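# Lirnon tabletop set: notes on the late-release fault

Part of the Tresik recordings, made in Drirnitz. Please read this file before you train on the set. It describes one fault in the gripper controller and how we marked the episodes that have it.

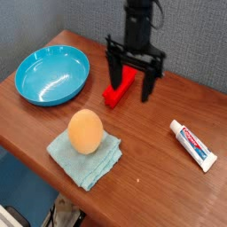
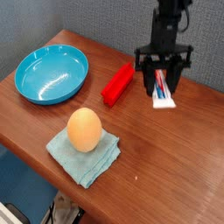
The fault is in the release command. In software version 4 of the Olszewski controller wrapper, an "open" message could wait in the queue while the arm was already moving up. The fingers then opened too late, and the object was lifted a second time and dropped from a small height. With a light and narrow thing, like the item with red and blue stripes that the fingers hold in the second picture, a late release often changes how it lands. With the red block the effect is smaller, but it is still visible in the joint log.

## How many episodes

| Group | Episodes |
|---|---|
| All episodes in this release | 245 |
| Checked, no fault | 138 |
| Fault found or suspected | 107 |

We did not delete the 107 episodes. They are in the folder `late_release/` and keep their original numbers, so the main folder has gaps in its numbering.

## How to recognize it

Compare the fields `cmd_open` and `finger_width`. In a healthy episode the width begins to grow within 40 ms after the command. In a bad one the delay is longer, and the wrist height increases during this time. The flag `release_ok` is set to `false` if both conditions are true in any part of the episode. It is also `false` if the log has missing rows near a release, because then we can not decide.

The video alone is not enough for this check. From the fixed view, a late release can look the same as a slow operator.

## Safety

The same queue also carried the soft stop. This means that a soft stop could be late too. The hardware stop button has its own circuit and was not affected. If you still run version 4 on your own arm:

- do not put your hand between the fingers to free an object,
- use the hardware button, also for short pauses,
- clear the queue before each episode with `queue --flush`.

## What is changed

From July, the wrapper sends "open" and "stop" before any motion message. We repeated the block and cloth tasks with the new version, but these recordings are not included in this release — they will get their own card.

## Known problems that remain

- Labels for `grasp_start` were made by hand and can be a few rows too early.
- The object name `tube` is used in some older label files and `toothpaste` in newer ones. Both mean the same object.
- Force values are not calibrated. Please use them only to compare inside one episode.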